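Blade lifting on Filla 40, only on small curves

Craft Cutters board > Machines and software > Troubleshooting

tiledach
Posts: 16

Cutting 160 gsm card on a Filla 40 with the standard blade. Straight lines and large curves are clean. Anything with a tight radius, such as the inside of a lower-case e or a scalloped edge, comes out with a small uncut tab at the point where the path starts and finishes. The tab is always on the same side.

Settings: pressure 16, speed 4, one pass, medium-tack mat. Files are drawn in Rindlow and exported as SVG. The same card cut properly last month with shop-bought files.

I have tried a new blade and a new mat. No change with either.

papercut_mags
Posts: 1000+

Speed 4 is too fast for small shapes in card that thick. Drop to 2 and put the pressure up slightly. Do a test cut of a small circle and a small square together. If the square closes and the circle does not, it is speed. If neither closes, it is blade offset.

tiledach

Test done at speed 2, pressure 18. Circle and square both have the tab. It is a bit smaller than before. The back of the mat now has scoring on it, so I don't want to go higher on pressure.

Ollerbench

Then it is offset. A drag blade trails behind the centre of its holder, and the software has to allow for that by pushing the path on a little at each corner. If the offset value is wrong, the start and finish points don't meet. Rindlow sets it under Machine > Blade > Trail. Check that it hasn't gone back to zero. Mine did after the last update.

papercut_mags

Agreed on offset. Turn overcut on as well while you are in that menu.

Ollerbench

I would leave overcut off until the offset is right. Overcut carries the blade past the finish point so the line closes, but it hides the fault. You end up with closed shapes that have a small nick outside the corner, and on a card front the nick shows.

papercut_mags

On 160 gsm you will not see the nick without a magnifier. I have sold cards cut with overcut on for years and had none sent back.

Ollerbench

On white card, possibly. On dark card with a white core it shows straight away.

tiledach

Trail was set to zero. I have put in the figure printed on the blade packet. The square now closes on all corners. The circle closes most of the time. The lettering still has tabs, but only on some letters, and it is the same letters each time.

xia_folds
Posts: 40

If it is the same letters each time, look at the file. When you trace a font or a scanned drawing, the path often comes out open, with the first and last nodes sitting close together but not joined. On screen it looks closed. The machine cuts what is there.

In Rindlow, select the lettering, switch to outline view and pick Path > Show open ends. Open nodes go red. Select the pair and choose Join, not Close. Close adds a straight segment between them, and on a small curve that gives you a flat spot.

tiledach

There are red nodes on the e, the a and one of the scallops. Nothing on the rest. That matches the letters with tabs.

How did they get there? I traced the scallops by hand but the letters are from a font.

xia_folds

Did you weld the letters together before exporting? Welding overlapping script letters can break a path where two outlines only just touch. Move the letters a hair closer so that they overlap properly, then weld again.

tiledach

Yes, they were welded. I will redo it.

Ollerbench

Also check the node count while you are in there. An auto trace of a scalloped border can easily run to 1000 nodes when it needs a fraction of that. The machine slows down and speeds up at every one of them, and the blade swivels each time. Simplify at the lowest setting, look at the shape, and repeat if it still follows the line you drew.

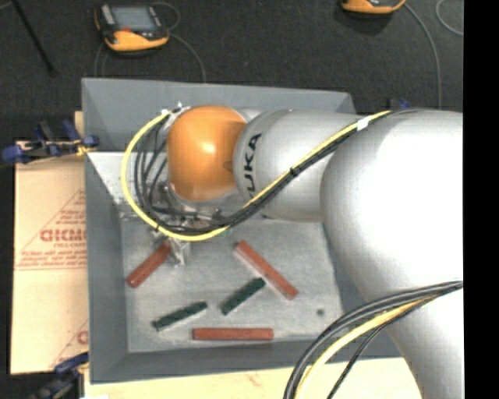

Do the simplify before the join. If you do it afterwards it can move the joined node, and you are back to a lump at the start point.

papercut_mags

I do it the other way round. Join first, then simplify, so the software treats it as one closed path and keeps the ends together. Simplifying an open path can drag the two ends further apart.

Ollerbench

In the older version, yes. The current one locks end nodes during simplify. It is a tick box called Hold ends, on by default.

papercut_mags

I am on the older version and staying there. The new one lost my material presets.

xia_folds

Either order works if you run Show open ends again before exporting. It takes a few seconds.

tiledach

Results from Monday evening, for anyone searching later.

Trail set to the packet value. Letters moved closer and welded again. Scallops simplified, then joined, with Hold ends ticked. No red nodes left. Pressure back down to 16, speed 3, overcut off.

Full sheet cut on white card: all shapes closed, no tabs, no marks through to the mat. Full sheet on navy card with a white core: one tab, on the smallest dot of an i. I pushed that out with a pin.

papercut_mags

Overcut would have closed that dot.

Ollerbench

So would speed 2 for that layer only. Put the dots on their own colour and assign them separate settings at the send stage.

tiledach

I didn't know you could set speed by colour. Will try it on the next sheet. Does the Filla 40 cut the layers in the order they are listed, or by position on the mat?

xia_folds

In listed order, top to bottom. Put the small inside shapes at the top and the outer outline last, so the card is still held down while the fiddly parts are cut.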